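Steslow Early Learning Fund
Progress report, second period, ending June
Submitted by Henrik Schmieder

The grant supports free play sessions for families at the Prindo and Kavex branch libraries. During this period 537 children attended at least one session, and total visits reached 1226. Building toys remain the most requested item at both branches.
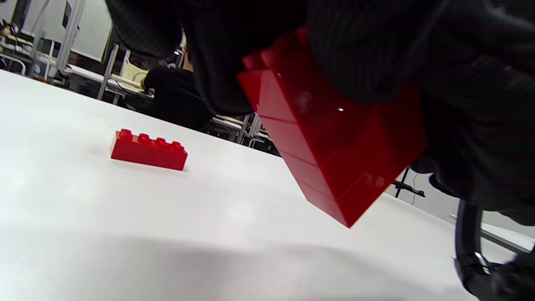 Ebere Akinola writes that the morning hour at Kavex fills too quickly and that parents on late shifts would prefer a 4 p.m. start. We have moved one session a week to that time on a trial basis and will report on attendance in the next period.

Spending is within the approved budget. The largest cost was staff hours, followed by shelving for the Prindo children's room. The lending scheme opened in March with 100 family cards, all of which have been issued, and there is a waiting list at Prindo. We request permission to move unspent printing money

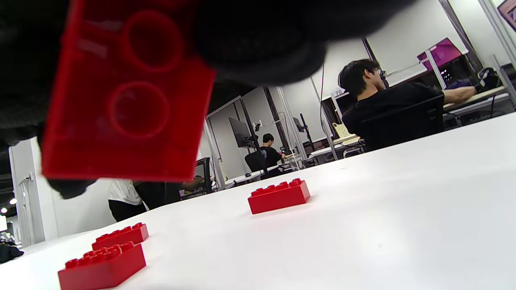

into the card scheme, which would allow a further 100 cards before the fall. Dalia Vaher has prepared the revised budget, attached as Appendix B.

One item is behind schedule. The parent handbook is still with the translator, and the Spanish edition will be delivered next period.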